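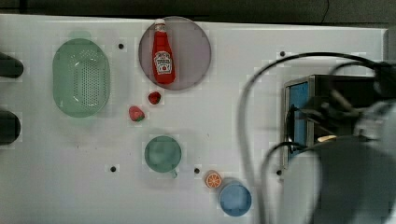

Grumel Tabletop Study: Frequently Asked Questions

What is Grumel?

Grumel is a method for training a robot arm to put things where a person asks. It takes a short written instruction, such as "put the strawberry in the bowl," and a view of the table from overhead, and it produces arm motions. The name covers the training recipe and the model that comes out of it.

What is new about it?

Most of our earlier models were trained on one instruction per recording. Grumel relabels each recording several times. If an arm moves a mug past a plate and sets it by a colander, that one motion can be described as "move the mug," "put the mug near the colander," or "clear the space by the plate." The model sees all of these during training.

How much data did you use?

We recorded 2,000 episodes and kept 1,698. The rest were dropped for one of these reasons:
- the arm stopped before finishing
- an object left the table
- the written instruction did not match what was done

Why toy food and dishes?

They are light, cheap to replace, and different enough in shape to be a fair test. A toy strawberry is small and easy to miss. A ketchup bottle lying on a plate has to be picked up without dragging the plate along. A mug has a handle, and the arm can take it by the handle or the rim.

Are the objects always laid out the same way?

No. The layout is changed before every episode. There are 34 objects in the full set and only a handful are on the table at once.

How was it tested?

Each instruction in the test list was run 20 times with fresh layouts. A run counts as a success only if the right object ends up in the right place and nothing else has been knocked over.

Did relabeling help?

Yes, mostly on instructions that mention two objects. On single-object instructions the gain was small enough that we would not lean on it. We saw no gain at all on stacking.

Where does it fail?

Thin items that lie flat are the worst case. The model also mixes up objects close in color when they sit next to each other, and it does poorly when the arm itself blocks the overhead view. We are working on the last one — the current fix is to back the arm off and look again, and it is slow.

Can I use the recordings?

The Dasberg release has the kept episodes with all their labels. The dropped episodes are not included. A second release, Somboon, is planned for April and will add the test layouts.

Will it run on my arm?

We have only run it on the arms in the Woltisden lab. The labels should carry over to other setups. The motion part would need to be retrained.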